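Tretonwood Allotments Forum > Sheds and Tools > Little hand tools, worth keeping?
Page 2 of 16

dustard70
Well, I've read the whole first page with a cup of tea and I still say the small ones are toys. I bought a set years back for the window boxes and the fork bent in April, first bit of clay it met. A proper full-sized trowel does every job they do, and you can find it again in the long grass!

irkasetti
Oh, I can't agree, dustard, much as I love your onions. For seed trays and pots I wouldn't be without mine — a big trowel takes half the compost out with it and the poor seedling too. Mine live in an old biscuit tin by the back door, handles up, and they get a wipe with an oily rag when I remember (so, twice a year).

twal_897
Somewhere between the two of you, I think. I like the painted ones because I can spot them in the border, but the plain wooden handles are kinder on my hands. I keep a mixture, and the ones I use most go in a tray.

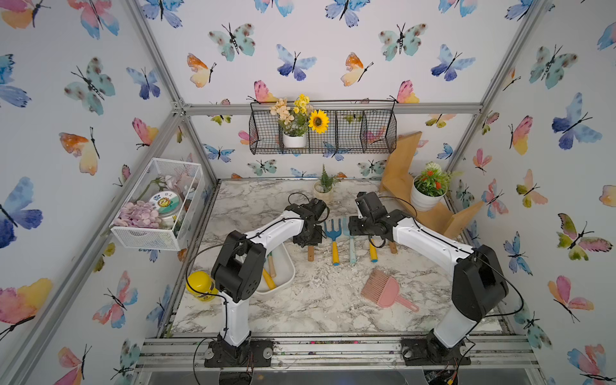 p. 2

The blue rake with the yellow handle is my favourite of the lot, and the pink brush does for scrubbing pots. The fern prefers being left alone.

dustard70
Very pretty butterflies, twal, I'll give you that. Still wouldn't trust that blue fork in my clay.

irkasetti
Then don't put it in your clay, you stubborn thing! Does the brush get into the corners of square pots? Mine is nearly bald and I'm after another.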